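Questions fréquentes : changer le processeur d'un PC fixe
Atelier informatique de Flevville, mise à jour du 07/07/2025

Vous êtes nombreux à nous écrire avant les séances de juillet, et tant mieux ! Redonner quelques belles années à une vieille tour, c'est un vrai plaisir, et ça s'apprend très bien en une soirée. Voici ce qu'on nous demande le plus.

Faut-il déjà avoir ouvert un ordinateur ?
Pas du tout. Si vous savez tenir un tournevis cruciforme, vous êtes prêt. On commence toujours par regarder tranquillement où sont les choses (mémoire, alimentation, ventirad), et le reste vient tout seul.

Quels processeurs vont sur ma carte mère ?
Notez la référence exacte de la carte et cherchez la liste de compatibilité du fabricant. Le même socket ne suffit pas toujours : il faut parfois une version plus récente du BIOS, à installer AVANT de retirer l'ancien processeur. C'est le piège classique, on y est tous tombés.

Combien de temps faut-il prévoir ?
Comptez environ 50 minutes la première fois, nettoyage compris. Nos tables sont réservées pour 2 heures, donc personne ne vous pressera.

Le ventirad ne veut pas se décoller, que faire ?
Ne tirez surtout pas ! Laissez tourner la machine un petit quart d'heure pour ramollir la pâte, éteignez, débranchez, puis faites pivoter doucement le radiateur de gauche à droite. Il finit par céder.

Comment retirer l'ancienne pâte thermique ?
Alcool isopropylique et chiffon non pelucheux, ou filtre à café, ça marche à merveille. On frotte du centre vers les bords, puis on laisse sécher. À Ummont, où nous avons notre second local, il y a toujours un flacon sur l'établi.

Et l'électricité statique ?
Bracelet relié au châssis si vous en avez un. Sinon, touchez régulièrement une partie métallique nue du boîtier, et évitez le gros pull en laine.

Dans quel sens se pose le processeur ?
Cherchez le petit triangle dans un angle du processeur et son jumeau sur le socket, ou les encoches sur les côtés. Ouvrez complètement le cadre de maintien, tenez la puce par les bords, capot métallique vers le haut, et posez-la bien à plat. Elle doit se mettre en place par son propre poids : si elle résiste, on relève et on recommence, sans jamais faire glisser.

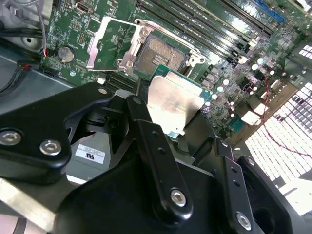
Le processeur à côté de son socket vide, cadre métallique ouvert.

Peut-on toucher les contacts du socket ?
Non, même du bout du doigt, même pour enlever une poussière. Une poire soufflante tenue à distance fait très bien l'affaire.

Quelle quantité de pâte neuve ?
Un grain de riz au centre pour la plupart des modèles. Nous utilisons la Stillora, qui s'étale bien. La fiche Evangelista, à retirer à l'accueil, montre les autres méthodes.

Rien ne s'affiche au redémarrage, c'est grave ?
Presque jamais ! Vérifiez le câble d'alimentation du processeur, remettez les barrettes de mémoire en appuyant franchement, puis patientez : le premier démarrage peut être long.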